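Rurngate Users' Forum – Maintenance and Set-up
Topic: Finger pads and grip force on the Drisska cell, pastry work

f_saithong wrote:
Members will be aware that our cell at Somboon was returned to service on Wednesday after its 2000-hour inspection.

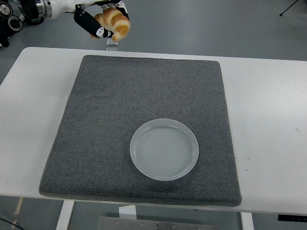 The arm, the table and the felt mat remain as commissioned. The finger pads were renewed during the inspection, and the grip force was left at the previous value of 38 per cent. Croissants are now being marked along the ridges. I should be grateful for advice on whether the force ought to be lowered, or whether new pads require a period of use first.

T.Meesuk wrote:
New pads are firmer than worn ones. We reduce the force to 30 per cent after each change and raise it in steps of 2 until the pastry no longer slips. Please also confirm that the gripper was zeroed with the new pads fitted. Fault 204 in the log would indicate that it was not.

Abbas Shokri wrote:
I must disagree with the previous reply. Lowering the force conceals the fault. If the gripper has not been zeroed, it closes further than the controller believes, and the marking will return as soon as the force is raised. Zero first, then test at the existing setting.

T.Meesuk wrote:
I did ask for the zero to be confirmed. Our records at Zarnville nevertheless show marking on a correctly zeroed gripper, and the lower force cured it.

oranuch_n wrote:
May I raise the matter of the mat. Felt holds crumbs and lifts slightly at the edges when it has been washed too warm, and the place height then changes. Ours is brushed daily and checked with a straight edge each month. It would not explain the ridges, but it should be ruled out before the place height is taught again.

f_saithong wrote:
Thank you all. Fault 204 does appear in the log, twice, on the morning after the pads were changed. The gripper has now been zeroed and the marking is much reduced at 38 per cent, though still present on the softer batches. I shall try 34 for those and report in March.

Abbas Shokri wrote:
Noted. Kindly keep a separate recipe for the soft batches and leave the main one alone.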